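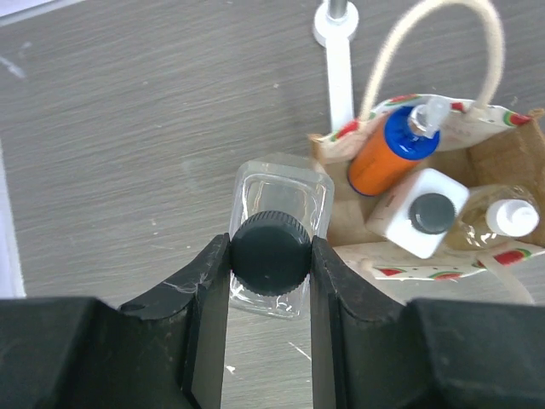

Why should we keep the bad attempts at all, asked one student after the last lecture, if the policy only copies what it is shown? I promised to answer in writing, so these notes begin with it.

Notes for session 6: Collecting demonstrations
Course page, last changed May 30, 2019

A demonstration is one full recording, from the start pose until the operator presses stop. It contains the wrist camera, the finger opening and the arm pose. In the Brudinero exercise the task is to pick one bottle by the cap and put it in a paper bag. The bag has bottles in it already, and this is on purpose: a policy that saw only empty bags will push against the first thing it meets inside.

About the bad attempts. A slip that the operator corrects is a good example, and you keep it in the main set. An attempt that was given up goes to a second folder with the label "failed". We do not train on this folder, but we use it to test the success detector.

Clear glass needs special care. The table shows through it, so the walls are hard to find in the picture. A dark cap is easier. Please move the bottle to a new position before each attempt, and turn the bag also.

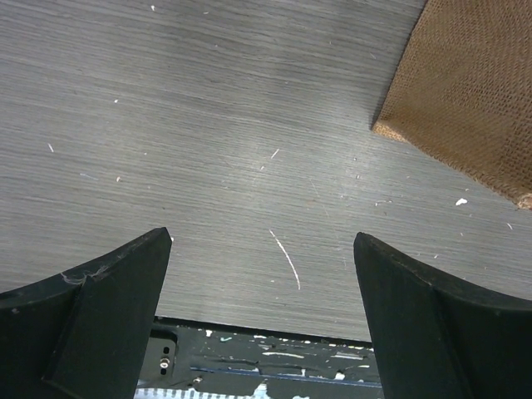
Sutter objected at this point that frames with open fingers and only table between them teach nothing and should be cut. I do not agree fully. The policy must also learn what to do when no object is between the fingers, and it will see this view many times. Cut only the waiting time at the beginning, when the arm does not move.

Small fibers and specks on the table can stay. Do not clean between attempts in one block and then forget it in the next, or the two blocks will look different for a wrong reason.

Homework
Each group records 16 demonstrations in 2 blocks, and changes the operator between the blocks. The shared set from March has 2,000 and you may add yours to it after the labels are checked. Write the operator, the block and the result in the log before you start the next attempt.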